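**August, bench notes, afternoon**

Back at the long table today. I've been meaning to write up the table itself for weeks and keep putting it off, so it goes first. The top is pale and has a seam running down it where two sections join, and that seam is my current enemy. Sheets of paper catch on it, pens find it, and if you slide a laptop across you feel a little bump. I ran a fingernail down it this morning and the step is worst toward one end. Going to try shimming the leg on that side before I do anything clever with filler (Malton sent us a tub of theirs ages ago and it's still on the shelf, lid unopened!).
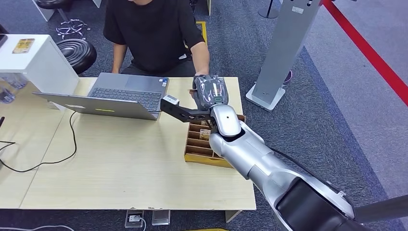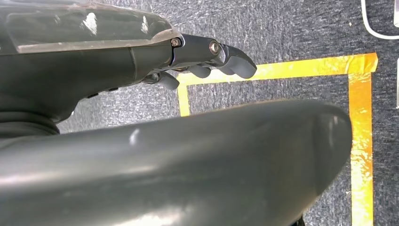 *Laptop open on the table in the first one, the hand up close over the carpet in the second.*

Cables next. The thin black one coming out by the laptop lid wanders off to the side of the table and makes a loop there, and I'd love it to run along the far side instead. Sofia Pacheco wants clips under the tabletop. I'd rather have one fabric sleeve, partly out of laziness and partly from remembering the adhesive clips in the Ñahui room, which all dropped off over one warm weekend. We've agreed to try her clips on one section and my sleeve on the other and see who gets to gloat.

Stickers: I've stopped fighting them. The gray laptop has a narrow yellow one near the middle of the lid and a few small blue and white ones on the palm rest, and at least I can tell it apart from the others when they're all stacked in the cupboard. Please, though, if you add one, leave the pale label readable.

Carpet. The Sitier people quoted 2000 for cleaning the whole room, or 3000 with the corridor thrown in. I asked for the room only and haven't heard back. Until then it's the old vacuum, and somebody has to empty it first, it was packed solid when I got it out at lunch.

Also measured the far wall for the shelf unit from Pretgate. The shelf is 96 cm wide and there's space for it with nearly a hand's width spare, so it'll go in without moving the table. It comes in 3 boxes. I want the chargers on the bottom, spare keyboards above that, and the top left clear for whoever is working here and needs somewhere to dump their stuff.

Still to do: shim the leg, chase Sitier, find the short screwdriver. Sofia thinks it's in her other bag.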